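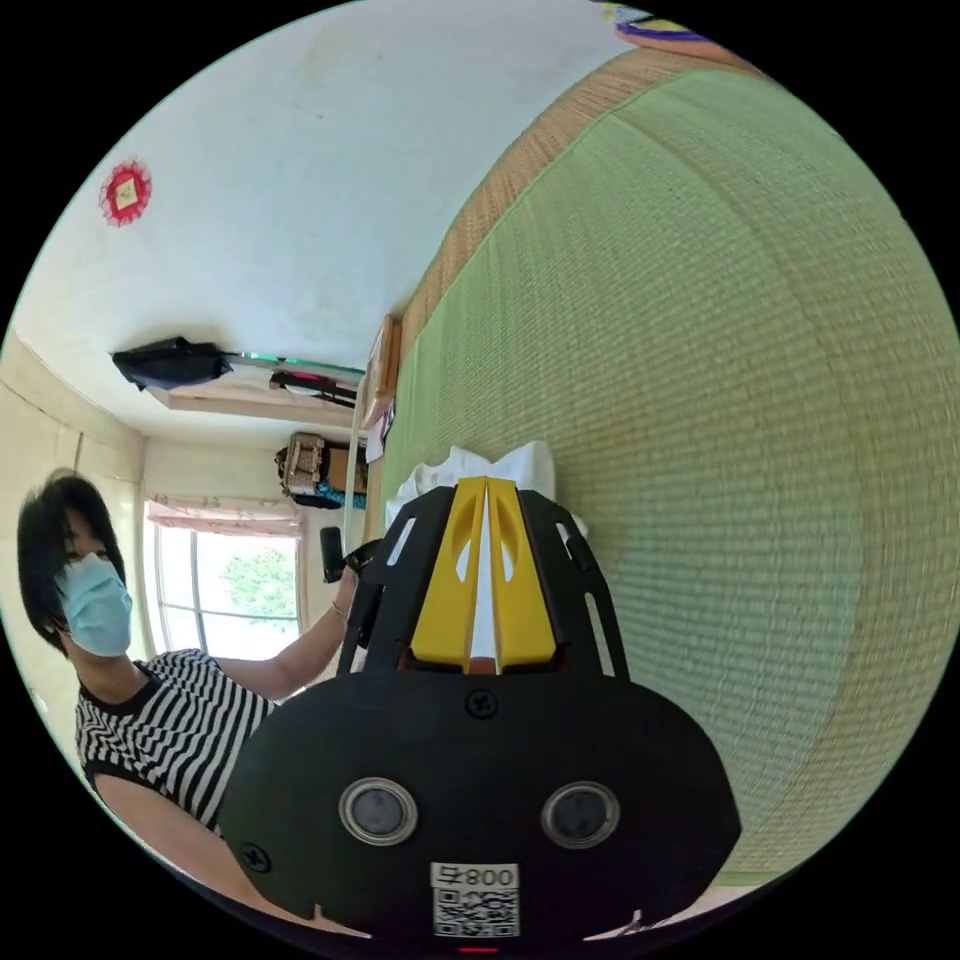

Minutes of the project meeting, Ridgeway group
November, 2:00 p.m., small meeting room, Estton

Present: Paloma Begay (chair), Hazel Crenshaw (minutes), the two students of the cloth task, Irerness office by phone.

1. Last minutes
Accepted with one correction: the training machine is paid by Irerness until spring, and not by us.

2. State of the recordings
Hazel reported that the home set has now 1,703 demonstrations with hand-held grippers. After the check of the tracking, 24 were taken out. The reason was mostly fast turning of the wrist, where the position gets lost. The students will look if a slower start of each demonstration helps.

3. Pillow task
Paloma showed the work with two grippers at the bed. She wants that both grippers come to the pillow before one of them closes. In the old recordings the order was free, and the policy learned to wait with one arm for a very long time. It was agreed to write the order in the instruction sheet.
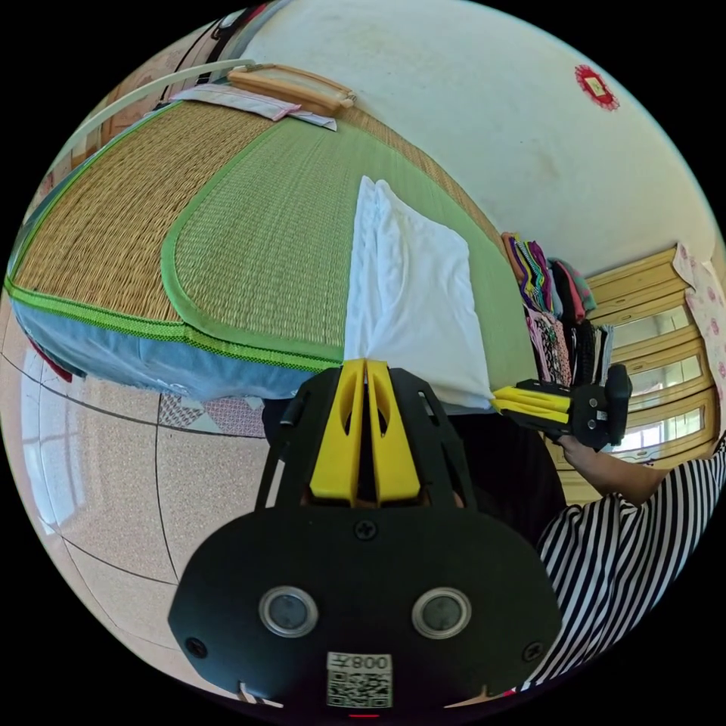

4. Result with less data
The policy for crumpled cloth was trained again with only 1,000 demonstrations. The success on the arm was nearly the same as with the full set - around 10 percent lower when the cloth starts in a tight bunch. Irerness asked if the difference is only chance. Hazel can not exclude it, the test was short. She will repeat it with new starting positions, the same for both policies.

5. Plelier format
The converter to Plelier still mixes left and right gripper when two are used. Paloma will speak with the Estton people. Until it is repaired, no two-gripper data is converted.

6. Tasks
Hazel: repeat the test of item 4, send the table to all.
Students: new instruction sheet for the pillow task.
Paloma: converter, and the room booking for the next meeting.

Closed at 3:20 p.m.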